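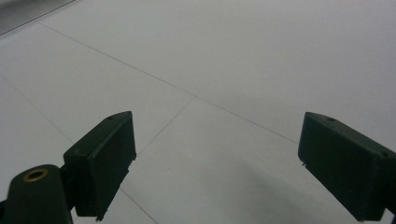

Figure 3. View from the hand-held gripper over a tiled floor, with the fingers open and no object between them.

4.2 Filtering of empty segments

A recording made with the hand-held tool often contains long parts where the fingers hold nothing and the view is mostly floor, as in Figure 3. In our first training runs we kept all such parts, and the policy learned to wait with open fingers. We therefore trained a small classifier to find them.

Rochelle Dunleavy labelled 2000 single images by hand as "object in view" or "no object in view", and 800 of these were kept apart for testing. The fingers are masked before labelling, so that their dark green colour does not guide the classifier. Grout lines and soft shadows gave us the most trouble – on pale tiles a shadow near a finger can be taken for a flat object. We added more floor images from the Rimelley site for this reason.

A segment is removed only when 40 images in a row are marked as empty. Shorter ones stay in the data, as the approach to an object usually begins with a view of bare floor. We also keep the last 2 images of every removed segment, which makes the join with the following motion less sudden. The same rule was used for the Kinska recordings without any change.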